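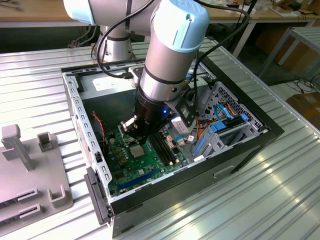 侧板取下、机箱放平以后：左上是电源，中间是绿色的主板，内存插槽在处理器位置的右边。

旧台式机打不开画面，先重新插一次内存

作者：Yannick Caron
发布：2021-09-05　阅读：1,232

中文是我的第二语言，有些零件的名字我是跟着店里的师傅学的，如果和您的叫法不同，请在下面留言告诉我。

六月的时候，我的朋友 Orathai Chareonsuk 把她办公室的旧电脑拿来给我看。按下开关，风扇会转，灯也会亮，但是显示器一直是黑的。楼下的维修店说检查加清洁要 360 元。我用了一个下午，只做了两件事：清灰，把内存拔下来再插回去。电脑现在还在用。我把做法写下来，给第一次打开机箱的人参考。

适合什么情况
开机后风扇转、屏幕没有画面；或者机器发出重复的“嘀嘀”声；或者电脑搬过一次家以后就不能启动。如果按开关完全没有反应，那多半是电源或者插座方面的问题，本文帮助不大。

需要准备的东西
十字螺丝刀一把，中等大小。
软毛刷一把，新的油漆刷也可以，毛要干净。
白色橡皮一块，不要用带沙的那种。
不掉毛的干布。
小盒子一个，放螺丝用。我用的是装茶叶的铁盒。
一张稳的桌子，光线要好。

第一步：断电
先正常关机，再关掉电源背后的小开关（有的机器没有），然后拔掉电源线。拔线之后，请按住开机按钮几秒钟，让里面剩下的电放掉。显示器线、键盘、鼠标、网线都要拔。插口多的话，拔之前用手机拍一下背面。

第二步：打开侧板
从背面看，固定侧板的螺丝通常在边上，多数机箱是 2 颗。拧下来放进盒子，把侧板向后推，再向外拿开。我第一次做的时候没有向后推，直接用力拉，把卡扣拉弯了一点，到今天盖上去还有一条缝。

要取的是对着主板正面的那一块侧板。如果打开以后只看见一块铁板和几根线，说明开错了边，请装回去，换另一边。

第三步：把机箱放平
让机箱侧躺，开口朝上。这样您的力气是向下用的，插内存的时候主板不会晃。立着做也不是不可以，可是我试过，一只手要扶机箱，另一只手就不够用了。如果桌面很滑或者容易刮花，下面垫一块布。

第四步：放掉身上的静电
脱掉毛衣，用手摸一下机箱没有上漆的金属部分。中间离开去喝水，回来以后再摸一次。

第五步：认识里面的零件
电源是一个金属盒子，上面一般贴着标签，写着功率，Orathai 那一台是 300 瓦。电源盒子本身请不要拆开，里面的电容即使断电了也可能有危险。

主板是最大的那块电路板。处理器在它的上半部分，通常被散热器和风扇盖着。处理器旁边那几条又长又窄、互相平行的插槽，就是内存插槽，两头有小卡扣。靠下面的长插槽是插显卡一类扩展卡的，形状也很长，新手有时候会认错。一个简单的办法：扩展卡的插槽对着机箱背后的挡板，内存插槽不对着。

第六步：清灰
用软毛刷轻轻扫，方向是从主板往外。扫风扇的时候用一根手指按住扇叶，别让它转。内存插槽里面也要扫，顺着长的方向。不要用湿布，也不要用嘴吹，口水会进去。我的邻居 Brendan Quinlan 喜欢用吸尘器，我自己不敢用，塑料吸头容易产生静电，还可能把小零件碰掉。

第七步：取出内存
先拍一张照片，记住哪一条在哪一个槽。然后把插槽两头的卡扣向外按，内存条会自己抬起来一点。有些主板只有一头的卡扣能动，另一头是固定的，请先看清楚再用力。拿内存条的时候只拿两边，不要摸下面的金色触点。

第八步：清洁触点
把内存条放在干布上，用橡皮沿着一个方向轻轻擦金色触点，正反两面都擦。橡皮屑要离开机箱清理干净，掉进插槽会带来新的麻烦。擦完可以看一看，发暗的地方应该比原来亮。

第九步：装回去
内存条下边有一个缺口，插槽里有一个凸起，两个要对准。方向反了是插不进去的，这时候请不要加力，把它转过来再试。对准以后，用两个拇指按住两头，垂直向下压，直到卡扣合上。一般能听见“咔”的一声。按的力气比很多人想的要大一点，我第一次就是按得太轻，有一头没有到底。

第十步：先试机，后盖板
检查有没有工具或者螺丝留在里面，有没有线靠着风扇。把机箱立起来，只接显示器、键盘和电源线，开机。通电以后手不要再伸进去。有画面了，就关机、拔线，把侧板装好，再接其他的线。

如果还是没有画面
断电，只留一条内存，试一次；不行就换一个插槽，再试；然后换另一条内存，重复同样的过程。每次换之前都要关机拔线，这一点请不要偷懒。某一条内存放在哪个槽都没有画面，而另一条可以，那么坏的很可能就是这一条。买新的时候要看标签上的型号，DDR3 和 DDR4 的缺口位置不同，不能互相代替。

另外请看一下显示器线插在哪里。有独立显卡的电脑，线要插在显卡上。

留言

Buppha Petchrat：请问取下来的内存可以直接放在桌子上吗？
作者回复：木头桌子问题不大，最好还是垫一块干布或者放在纸盒里。金属桌面请不要直接放。

Leonardo Grasso：我的机箱侧板没有螺丝，是一个拉手，往上一提就开了。
作者回复：谢谢，这种我没有用过。我会把它补充到第二步。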